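Petkov, series four: notes on the recasting

2023-04-09

I have now watched the first two episodes of the new Petkov twice, once in the original with subtitles and once with the English dub that was added a week later. These are notes more than a review. Anyone who has not finished series three should stop reading, as I am going to mention the ferry.

The main point of discussion is the recasting of the lead. Ognjen Radulović played Inspector Petkov for three series and left at the end of the last one. Edin Perić takes over from the first scene of series four, with no explanation in the script. There is no car accident, no surgery and no brother. Petkov walks into the harbour office, hangs up his coat and asks who moved his chair. The other characters treat him as the man they have always known.

I think this was the correct decision. Long-running dramas have three or four standard ways to replace an actor, and most of them cost an episode. The viewer has to sit through a plot whose only purpose is administrative. Here the cost is one line, and the line would have been in the script anyway.

Perić plays the part lower and slower. Radulović tended to answer a question before it was finished, and a good deal of the comedy in the first series came from him being wrong. Perić waits. In the interrogation at the end of the first episode he lets a silence run for 17 seconds (I timed it on the second viewing), then asks the suspect for the name of his dentist. Radulović could not have done that scene. Equally, I doubt Perić could have done the wedding in series two.

The voice is the harder adjustment. Radulović has a light voice with a slight rasp, and the old opening narration was written for it. The narration has been kept, with Perić reading it, and the sentences do not fit him. They are short and full of stops. He reads them as if they were items on an invoice. By the second episode the narration has been cut to four lines, so I assume somebody noticed in the edit.

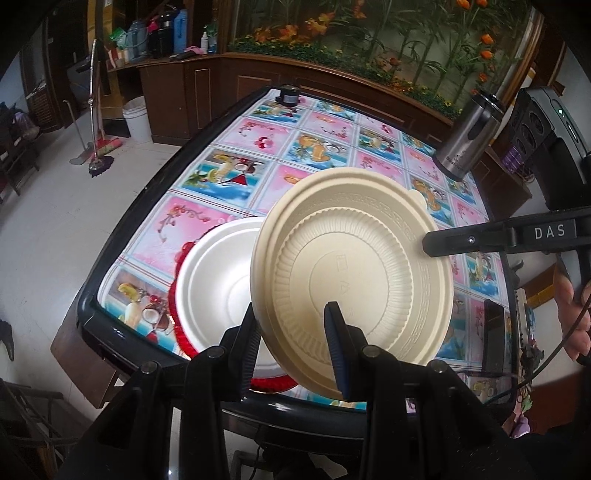

On the writing: Mirsad Leka is credited alone on both episodes, where series three had a room. The difference shows in the subplots. Last year each episode carried a case, a family story and a piece of the longer smuggling plot, and the three rarely touched. Leka has dropped the family story for now. Petkov's daughter is mentioned once, on the telephone, and we do not hear her side of the call. The case in episode one, a missing customs clerk, leads straight into the longer plot by the forty-minute mark.

I do have a complaint about the ferry. Series three ended with Blagoje Kovačević's character, the harbourmaster, standing on the car deck with the ledger in his hand as the lights went out. It was the best closing shot the programme has had. Series four resolves it in dialogue. We are told he handed the ledger in, that it was incomplete, and that he has been moved to a different office. Kovačević is still in the cast and gets a decent scene in episode two, eating soup and refusing to look at a photograph, but the cliffhanger has been treated as a clerical matter. If the scene was too expensive to shoot, I would have preferred a few minutes of him walking off the boat.

The location work is as good as before. Most of the exteriors are still shot at Mutport, and the production has moved away from the old fish market, which had been used so often that I could have drawn a floor plan. The new police station is an upper floor above a chandler's shop. The windows are real windows and the weather outside them matches from shot to shot. That sounds like a low bar, but the series two station had a painted harbour behind the blinds, and the same crane was visible at noon and at midnight.

Sound is less consistent. In the original version the dialogue in the café scenes sits too far under the background noise. I checked this on two sets of speakers and on headphones and had the same trouble each time. The English dub does not have the problem, as the voices were recorded separately, but it has others. Petkov's dub actor has been changed to match the new lead and now sounds ten years older than Perić looks. The subtitles are better than they were, although the rank titles still wander between episodes. A deputy in the first becomes a sergeant in the second without comment.

Reaction so far has been what one would expect. Mohit Dixit, whose Gudico blog I have linked to before, ran a poll on the recasting and closed it when it reached 2,000 votes. He published the split by series watched, which I found more useful than the total. People who started with series one mostly want Radulović back. People who started with series three are mostly content. He also had more than 200 comments under the post, a fair number of them from readers who had not seen the new episodes and said so.

Some of the messages sent to Perić himself were unpleasant, and he has since closed his page to comments. I have nothing original to say about this. He applied for a job and got it. Radulović has said in an interview that he asked to leave and had told the producers as early as August, so the theory that he was pushed out does not stand up.

For those asking where to watch: it is on Irkeo, with one episode released each week. The dub follows seven days behind. The first three series are there too, but the series one Christmas special is listed separately under its own title, and the search does not find it if you type Petkov. Look under the crime tab, near the bottom.

I will write up episodes three and four together. The preview for the next one shows the daughter getting off a bus, played by someone I did not recognise, so there may be a second recasting to deal with.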